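SPEAKER NOTES
Gathering examples in simulation: what we learned on the Pritetow bench
Ohemaa Atinga, afternoon session, July

Opening (don't rush this)

Good afternoon, and thank you all for coming back after lunch, which I know is asking a lot of people. Thank Toivo for the introduction. Mention that Nhyira Issahaku built most of the simulated bench and is sitting near the front, so the hard questions can go to her.

Say what the talk covers. We wanted a policy that could work with small parts on a tray, and before it could learn anything we had to give it examples. I'm going to spend nearly all of my time on the examples and very little on the network, and I hope you'll forgive me for that.

The bench

Everything I'm showing today is rendered. One arm on a pedestal, one table, a mat, a tray of small components, and the box with the colored buttons. We kept the room plain on purpose and put our effort into the tabletop.

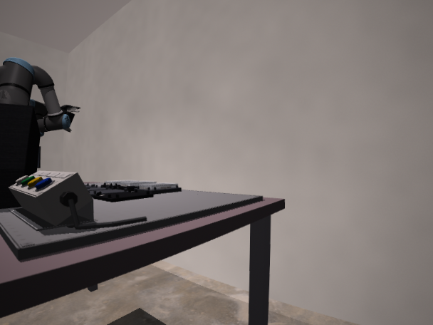
Our first batch was 47 episodes, all driven by Joonas Keskinen over two long mornings with a hand controller and a great deal of coffee. They were lovely episodes — smooth, careful, hardly a wasted motion. (Pause here, people usually guess what's coming.) The policy trained on them did fine until it drifted a little to one side, and then it had no idea how to get back. Joonas had never drifted, so it had never seen anybody recover.

So we went looking for messier examples. Ewurabena Atinga, who is my cousin and no roboticist, drove the second batch of 60. She overshot, backed up, changed her mind and tried again. We kept all of it, and I'm still glad we did.

Where the episodes start and stop

Slow down for this part, it's the one people write to me about afterward. We start recording before the arm has come anywhere near the tray, and we keep the approach in. I used to trim it off to save space. Please don't do what I did! 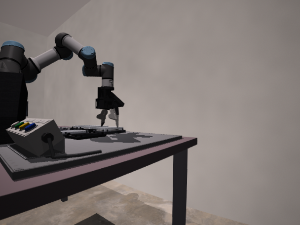 The last stretch over the parts is where two drivers differ the most. Joonas likes to stop, settle, and then go down. Ewurabena goes down at a slant and corrects on the way. We label each episode with its driver, and that one little field has saved us hours of head scratching.

If there's time, tell the Prarkberg story, the short version. Then take questions, and remember to repeat each one into the microphone for the people in the back.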